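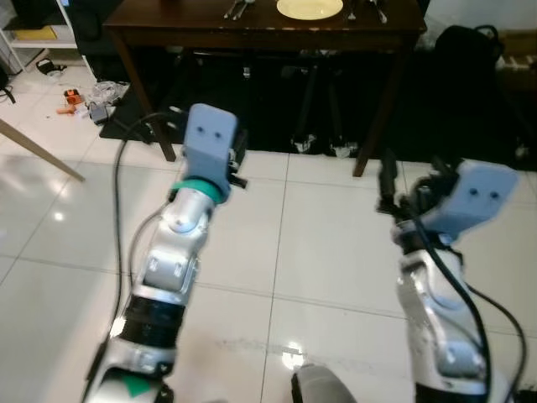

Ratree Petchrat has repaired furniture for a living since she left school, and most of what comes through her door has been ruined by water. Usually it happened slowly, from mopping. Tile is the usual culprit in the houses she works in, because people wash it every day and the legs of whatever stands on it take up the water. A dark brown wooden table on glossy white tile looks good, she says, and half her customers have some version of it at home. "They polish the top every week," she said. "They never turn it over."

Her shop, Somboon, takes up the ground floor of a narrow building on Dorner Street. She opens at 10 and closes when the glue is set. When I visited one Saturday there were chairs stacked to the ceiling along one wall and a sideboard in pieces on the floor. Her business partner, Usa Ongart, was at the back taking old varnish off a drawer front with a card scraper. She didn't stop while we talked.

Petchrat learned from an uncle who built cabinets. He did not like repair work and handed it to her whenever he could. "He said a repair takes twice as long and pays half," she said. "He was right about the first part." She charges 400 for a basic leg repair, which covers cutting out the soft wood, splicing in a new piece and matching the color. Anything with veneer costs more. She won't quote from a photo.

The oldest piece she has worked on was a writing desk with 1822 penciled on the underside of a drawer. She doesn't know if the date was genuine. The dovetails were cut by hand and uneven, and one side had been replaced at some point with a different wood. She left that side alone. The owner had wanted it changed to match, and they argued over it for most of a month.

"It was a good repair," Petchrat said. "Whoever did it knew what they were doing. I wasn't going to throw it out."

Ongart handles the finishing and keeps the job book. The last entry when I looked was number 273 for the year, a rocking chair with a split seat. She came to the trade from sign painting and mixes her own stains, which she stores in jam jars with the names of customers on the lids. One is labeled Riletti, after a family who have sent in their dining chairs two at a time for several years. "I could buy a color that's close," she said. "Then the next two chairs come in and they don't match the first two."

I asked both of them what people should do at home. Ongart said to use less polish, and to stop using the spray kind. Petchrat said to wring out the mop and put felt or nylon glides under the legs, and to check them in November, when the rain has stopped and the wood starts to shrink. Loose joints show up then. A little hide glue at that stage will save a chair. Wood screws will not, and she keeps a coffee can full of the ones she has pulled out of other people's joints.

She has been asked to teach a weekend class at Pistton, the hardware store two blocks over, and has not decided. The store wants it to cover refinishing a tabletop in one afternoon.

"You can't do that in one afternoon," Ongart said from the back.

"You can sand it in one afternoon," said Petchrat. "I told them I'd do sanding."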